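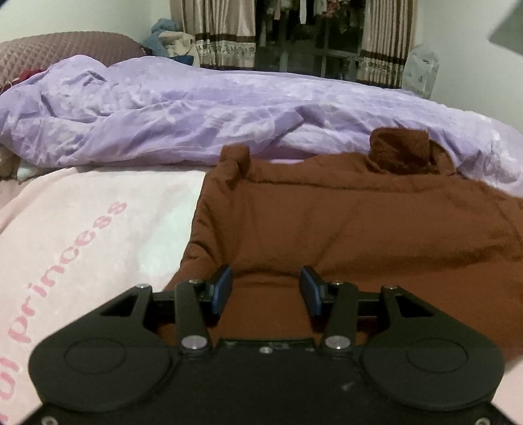
衣替えで出した服は、たたむ前にどこへ広げるのがいいのか。

ベッドの上がいちばん楽だ。腰の高さに近く、袖も裾も一度に見渡せる。床だと膝が痛くなるし、机だと長い服がはみ出す。

2022年5月22日、冬物をしまった。例年より遅い。寝室の引き出しに厚手の服が入ったままで、薄い服は椅子の背に重なっていた。朝のうちに洗濯機を回し、昼前から始めて、終わったのは夕飯の支度の少し前だった。途中で買い物にも行ったので、ずっと服を触っていたわけではない。

やり方は前の年から変えていない。引き出しの中身を全部ベッドに出し、着るもの、しまうもの、手放すものに分ける。分けるときはたたまない。以前は分けながらたたんでいたが、たたんだ服は「残す」気持ちになってしまい、手放す山がいつまでも小さかった。今は丸まったままでも裏返しのままでも、とにかく山に置く。

先に片づけたのはセーター類。毛玉のひどいものは着る部屋着に回した。袖口が伸びているものが2枚あって、これは手放すことにした。去年も同じ二択で迷って残し、結局この冬は袖を通していない。

次がシャツ。ここで時間がかかる。シャツは季節の境目がはっきりしない。11月にも5月にも着るものは、しまうと探すことになるし、出しておくと場所を取る。今年は引き出しの手前側を「境目の服」の場所に決めた。奥に夏物、手前に境目の服。うまくいくかどうかは秋になってみないとわからない。

茶色い服は最後のほうまで残った。もう何年も着ている。Zeltportに住んでいたころ、駅裏のStoyanovaという古着屋で買った。値札は4,000で、古着にしては高いと思ったが、試着したら肩が合っていたのでそのまま買った。店はもうないと聞いた。

生地がやわらかいので、どうたたんでもすぐに崩れる。ハンガーにかけると肩に跡がつく。たたんで重ねると、上の服を取るときに一緒に引きずられて出てくる。扱いにくいのだが、着ると楽なので手放す山には入らない。
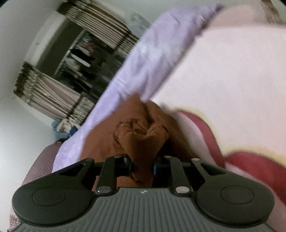

茶色い布と、下に広がる薄紫の布。

やわらかい服のたたみ方は、いくつか試して今のところ次のやり方に落ち着いている。

まず前を下にして広げ、手のひらで中心から外へしわを払う。アイロンをかけるほど丁寧でなくていい。大きな折れがなくなれば十分。

左右を背中の中心に向けて折る。袖は折り返して、身頃からはみ出さないようにする。袖をきちんと重ねようとすると厚みが真ん中に集まるので、少しずらして置く。

裾から3つに折る。最後に襟側へかぶせて、軽く押さえる。引き出しには寝かせずに立てて入れる。自立しないので、両側に厚めの服を置いて支える。隙間があると倒れるが、詰めすぎると今度は出すときに隣までついてくる。手が入るくらいの余裕を見ておく。

丸める方法もやってみた。旅行のときはそれでいい。ただ、家の引き出しに何か月も入れておくと、巻いたところに細かいしわが残る。洗えば取れるが、着ようと思った朝に洗うわけにはいかない。

しまう前の洗濯についても書いておく。一度でも着たものは洗ってからしまう。見た目がきれいでも、襟や脇は時間がたつと黄ばむ。以前、白いシャツをそのまましまって、秋に出したら襟の内側だけ色が変わっていた。漂白剤に浸けても薄く残り、それ以来、迷ったら洗うことにしている。

乾いたと思ってからも、すぐにはしまわない。縫い目の重なった部分は乾くのが遅い。脇の縫い目と襟を指でつまんで、ひんやりするようならもう一晩吊るしておく。梅雨の前にやってしまいたいのはこのためで、6月に入ると部屋の中ではなかなか乾ききらない。

収納にはVirkovの布の箱を使っている。ふたがファスナーのもの。前はふたをかぶせるだけの箱だったが、棚から下ろすときに斜めにすると中身が見えるほど開いてしまうので替えた。ファスナーは角のところで布をかみやすい。ゆっくり動かせば問題ない。箱の側面には中身を書いた紙を貼る。「冬・上」「冬・下」「その他」くらいの大まかな分け方で、細かく書いていた年もあるが、途中で入れ替えると書き直すのが面倒で続かなかった。

防虫剤は服の上に置く。下に入れると効きが悪いと母に教わった。去年のものが残っていても、袋が軽くなっていたら交換する。違う種類を混ぜないこと。箱に入れた日は紙の隅に鉛筆で書いておく。

シーツや枕カバーも同じ日に見直した。替えのシーツが増えすぎていて、ゴムの伸びたものは切って掃除用の布にした。切るのは意外に手間で、裁ちばさみを出してきて、縫い目を避けながら四角くしていった。端はかがらない。窓の桟や換気扇のまわりを拭いて捨てるだけなので、ほつれても困らない。

手放す山は全部で21枚になった。シャツと部屋着が多い。このうち状態のいいものは、Danica Papadopoulosさんに渡すことになっている。Murkgateの集会所で古着の交換会をしていて、前回もセーターを引き取ってもらった。洗ってあること、ボタンがそろっていることが条件なので、夜にボタンだけ確かめた。ひとつ取れかけているのがあり、糸の色が少し違うけれど付け直した。裏から見なければわからない。

引き取ってもらえそうにないものは、市の古布回収に出す。雨の日は出せないので、袋に入れて玄関に置いてある。

作業の途中で困ったのは、ベッドの上がいっぱいになって、分けた山同士がくっついてしまうことだった。しまう山の端が崩れて手放す山に乗り、もう一度見直した服がいくつかある。大きいタオルを間に細長く敷いておけば区切りになったと思う。秋はそうする。

引き出しは今、七割くらい埋まっている。いつもぎりぎりまで詰めていたので、閉めるときに引っかからないだけでかなり違う。空いたところに靴下を移そうかとも考えたが、靴下は洗面所の棚のほうが使いやすいので、そのままにした。

茶色い服は境目の場所に立てて入れた。夜は少し冷えるので、翌日にもう一度出して着ている。

来月は押し入れの毛布を見る予定。圧縮袋の空気が抜けなくなっていて、袋のほうを買い替えるか、毛布を減らすか、まだ決めていない。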